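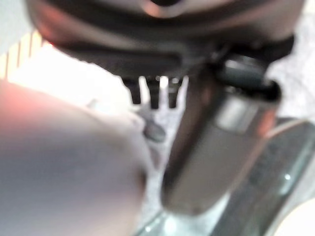 How long can a whole pineapple sit out?

Bought 2 at the market in Prallville, one still pretty green at the bottom. Kitchen gets hot in August. Fridge or counter? Dont want to waste them.

Snædís Overgaard

Counter, 3 days tops in that heat. Then cut it and get it in the fridge, lid on. It won't get sweeter after picking btw, just softer. Smell the base, sour = too late.
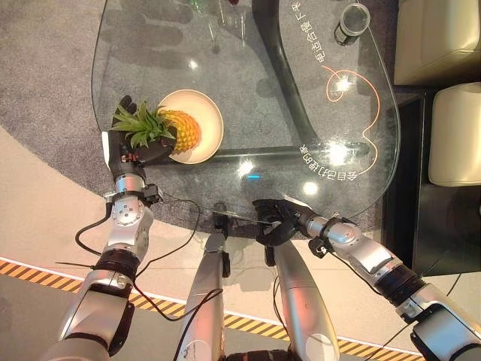 Storing it on its side is fine too, I turn mine every day so the juice doesnt all settle. Put a plate under it, a round cream one like that does the job on a glass table. Leave the leaves on till you cut. Frozen chunks keep 6 months, fine for smoothies.

Ditte Oddsson

fridge. always fridge. my mom did counter and we got fruit flies for weeks

Gwendolyn Abernathy
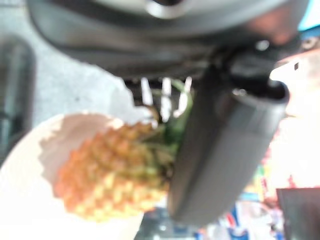 Close-up, out of focus all over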